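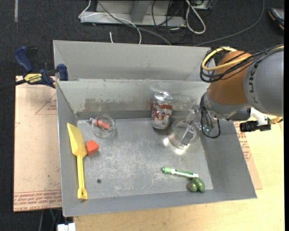
¿Cada cuánto hay que vaciar el cajón de las cosas sueltas? Una vez al mes si en casa hay niños, y cada dos o tres meses si no los hay.

Yo durante años no lo vaciaba nunca, lo confieso. Iba echando dentro lo que encontraba por el suelo al final del día (la pala de la playa, un rotulador, una pieza de construcción, la lata de refresco que alguien se dejó en el sofá) y ahí se quedaba todo hasta la mudanza. Ahora uso una cubeta de metal grande y la verdad es que estoy encantada: no se raja, no coge olor y los arañazos me dan igual. Es más, ¡cuanto más rayada, menos miedo me da usarla!

Mi sistema es muy tonto. Pongo la cubeta encima de la mesa, a la altura de las manos, que agachada no aguanto ni 5 minutos. Luego saco primero lo que es basura o reciclaje, o sea latas, vasos de plástico que ya no cierran bien y envoltorios. Las latas las enjuago antes de tirarlas, porque el culito de refresco que queda siempre acaba pringando lo demás.

Los rotuladores los pruebo en el acto en un papel de periódico. Si pinta, al bote, siempre tumbado o con la punta hacia abajo. Si no pinta, le doy una segunda oportunidad — dos gotas de agua tibia en la punta si es de base acuosa, tapón bien apretado y hasta mañana.

Los juguetes de plástico van al fregadero con agua templada y un chorrito de jabón de platos. Para la arena que se mete en las estrías del mango de las palas, un cepillo de dientes viejo. Mi amiga Ida Oltmanns los mete en el lavavajillas, en la bandeja de arriba, pero a mí se me deformó un cubo y ya no me fío.

Los vasos transparentes que siguen enteros me los quedo para clasificar piezas pequeñas. Como se ve lo que hay dentro no hace falta etiqueta, y los niños recogen mejor (bueno, casi siempre).

¿Y las manchas marrones del metal? Pasta de bicarbonato con un poco de agua, 17 minutos de reposo, que es lo que dura mi café, y esponja suave siguiendo la dirección del cepillado. Secar enseguida con un trapo — si se deja escurrir sola quedan cercos. Lo que no salga a la segunda pasada, yo lo dejo estar.

Imprimir esta página
Enviar por correo electrónico

Buscar en los trucos
Escribe aquí tu búsqueda… Buscar

Trucos recientes
Cómo quitar pegatinas de un vaso sin rayarlo
27 usos para un cepillo de dientes viejo
Rotulador en la mesa de madera: qué hacer primero
Ordenar la caja de herramientas en una tarde
Bicarbonato o vinagre para el fregadero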